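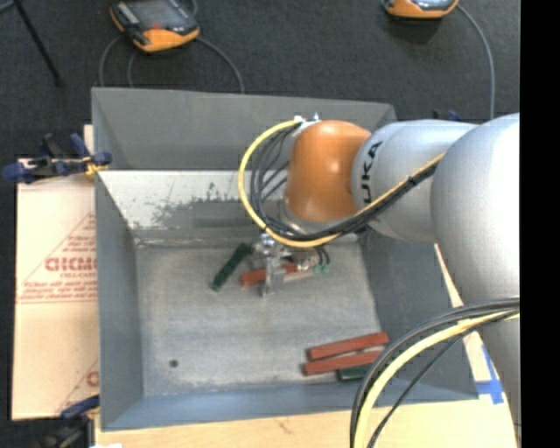
Review: Sindovetti cable dress kit for small arms

We run one bin-picking cell, a KUKA arm with a pneumatic gripper sorting red and green blocks out of a gray metal bin. The old cable wrap had gone stiff, so in October we bought the Sindovetti kit through Londness. It has had 851 hours on it so far.

What you get

Straps, a wrist bracket, two lengths of sleeve and a bag of screws. The bracket went on without drilling. The instructions are one folded sheet, and the drawing on the back shows a different wrist from the one on the front. Follow the front.

Fitting

Allow 90 minutes with the arm parked and the air off. Leave a wide loop at the wrist. Our first loop was too short and pulled tight when joint six turned toward its limit, so we undid 2 straps and started again. Run the full pick program at low speed before closing the last strap, and watch the loop when the gripper goes down near the bin floor.

In use

No air leaks and no dropped signals. The straps hold well but collect dust, and they need wiping before you reopen them. We check for rubbing every 2,000 picks or so. The sleeve is less good. It frays where it is cut, and we left it off the wrist end altogether.

Compared with the Ursu kit

The Ursu straps are narrower and cheaper. They slipped on us when the arm moved fast over the bin wall. Its sleeve is better, though, and I would buy that part again.

Four stars out of five. Spare straps are sold only in full packs.

Feb 21, 2023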